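Clear boxes promise tidier benches, but where are the results?

June 2026

A clear plastic container on a white tabletop doesn't look like much of a breakthrough. Vostham would like you to think otherwise.

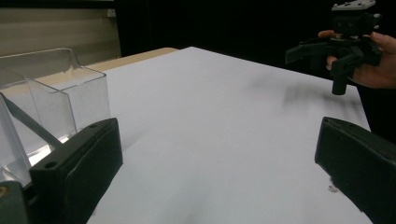
What is being sold

The storage firm has launched a "see-through bench" program for shared workrooms and community halls. The idea is that opaque tubs, biscuit tins and cardboard cartons go out, and thin-walled transparent boxes come in. Members can see what they own, the pitch goes, so they stop buying doubles and start putting things back.

A starter kit costs $200 and covers two benches. For that you get six boxes, a sheet of labels and a laminated card with instructions on how to fill a box, which most adults could probably work out.

Vostham's brochure claims that 83 per cent of users "felt more organised" after switching. It doesn't say how many people were asked, when they were asked, or whether any of them had paid for the kit. A request for the survey itself got a reply pointing back to the brochure.

"It's a feeling, and feelings matter in a workspace," said Jaqueline Tlapale, the company's program manager. Asked whether anybody had measured how long it takes to find a roll of tape before and after, she said that work was "on the roadmap".

Mixed reviews at Gallagher Hall

Gallagher Hall put the boxes on its craft and repair benches at the start of autumn. Rónán Quinlan runs the repair sessions there and is lukewarm.

"You can see the stuff, sure. You can also see the mess," he said. "The old tubs had lids and you could stack them to the ceiling. I've got longer bits, rods and offcuts, that were never going to lie flat in a box that size. They end up leaning."

He has since brought back two of the old tubs for the heavier gear.

Bríd Cronin, who teaches bookbinding at the same hall, is happier. Her paper and thread are easier to find, she said, and new students ask fewer questions. She also admitted she had thrown out a carload of old supplies the weekend the boxes arrived, so it is hard to say whether the credit belongs to the plastic or to the trip to the tip.

Scratches and glare

There is also the matter of wear. Clear plastic shows every scuff, and under bright lights the walls throw reflections that can make the contents harder to read from across a room. Vostham offers a one-year guarantee against cracking. Scratches and clouding are listed as "normal ageing" and aren't covered.

Rival supplier Rekent sells a plain clear box without labels or a card. It would not comment on the Vostham program, but its catalogue makes no claims about anyone's feelings.

Tlapale said a second round of halls would be signed up before the end of the year, with a colour-coded version to follow. The price of that kit has not been set.

Gallagher Hall has until the end of June to return its boxes for a partial refund. Quinlan said the members would talk it over at their next meeting, "if we can find the minutes".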